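08/07/2022

Read the whole Skendwood water notice again over breakfast, all 16 pages of it, and I still don't believe the rates are going up for the reason they give. They say it's the new main out to Silby. The new main out to Silby was paid for by the last increase, or so the last notice said, and I kept that one in the drawer with the warranty papers. My share comes to $1,307 for the year. For water that tastes of pennies.

Went down to the hall at lunch for the information session. More than 3 people in the room were from the utility, and they all had the same lanyard and the same way of saying "going forward." I asked what colour the old pipe was when they dug it up, meaning was it rusted or was it fine, and got told that was a very good question. No answer after it, mind you.

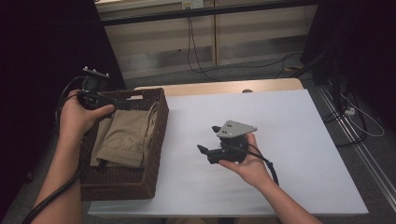 The neighbours across the road have bought one of those Wosberg filters that clips on the tap. They swear by it. I had a glass there and a glass here and I couldn't have told you which was which with my eyes shut. The box promises softer skin as well, and at that point I stop reading.

Le Roux on the corner has put a sign up for bottled water, three for the price of two, which tells you someone is doing well out of all this.

Wrote my letter tonight. Kept it to one page and took out the word "racket" twice. They say every submission gets a reply by October. I've put a pencil mark on the calendar, and I'm keeping a copy in the drawer with the others.

Rain again. Tank nearly full, at least that's free for now.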